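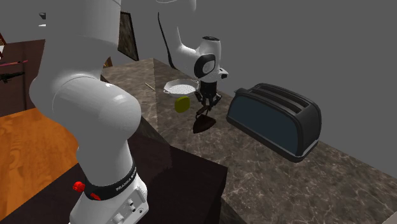 Ticket reopened 10th September by Anjani Ong, box office, Padilla Theatre. Seat map for the Junda musical still shows row F as sold. The preview thumbnail loads fine, so it isn't the image cache. Nillton export lists 2,682 tickets, 21 too many.
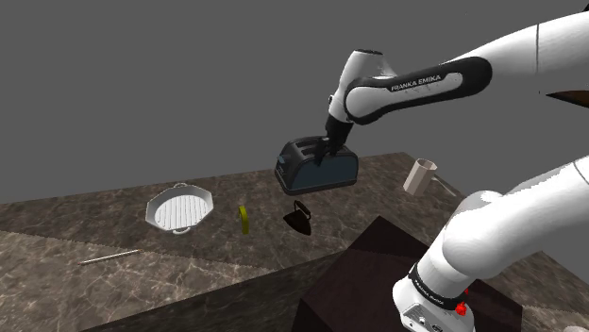
Adi Halim cleared the held seats and ran the sync again. Count dropped by 6 -- the other 15 are matinee comps entered twice in February. Syafiqah Sembiring is removing those by hand. Row F is still blocked online. Waiting on Brellero support.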